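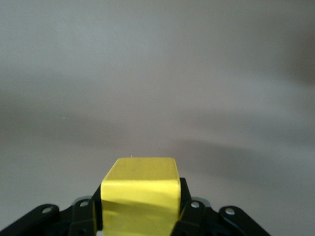 Yellow block in a black gripper

Do I have to read the Mukgate novels in order?
Asked 28th May

My aunt left me a box with all eight Mukgate books in it, the small-town saga with the mill and the feuding churches. The spines aren't numbered. I started the one with the prettiest cover and by page three I was at the funeral of someone everybody but me was very upset about. Is there an order? Does it matter? I read slowly and would like to be done by September, when my book group starts something else.

Answer 1
just read them in whatever order, theyre all the same book. someone comes home, someone sells the farm, theres a pie

Answer 2 (accepted)
There is an order, and the publisher has worked hard to hide it. Tevlow brought the books out as the author finished them, but she wrote the grandparents' story last. So the book printed eighth happens first. If you go by copyright dates and save that one for the end, you'll be fine, and you'll also find out who burned down the Shearer place at the moment she wanted you to.

The funeral one is the fifth. Put it back in the box and try to forget who was in the coffin.

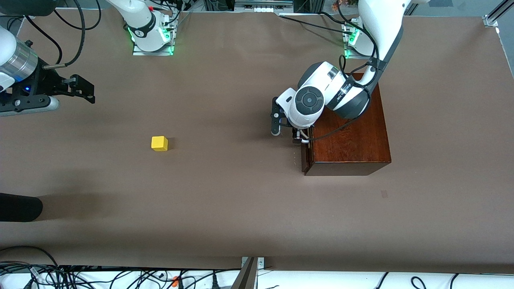

Check whether any of yours is the 2000 reissue, too. Tevlow changed the titles of two of the books for that one – I assume somebody was paid – and plenty of people own the same novel twice without knowing it. The quick test is the first line. If the minister is crossing the Fliltby bridge in the rain, you have the second book, whatever the cover calls it.

As for September, the first four go quickly. The sixth has 48 chapters and a good many of them concern drainage. I skimmed those and have had no regrets.

Answer 3
Agree with the above except for leaving the grandparents until last. I read that one first and liked knowing the secret while the rest of the town made fools of themselves. Also Answer 1 is wrong, there's no pie in the seventh. It's a cobbler.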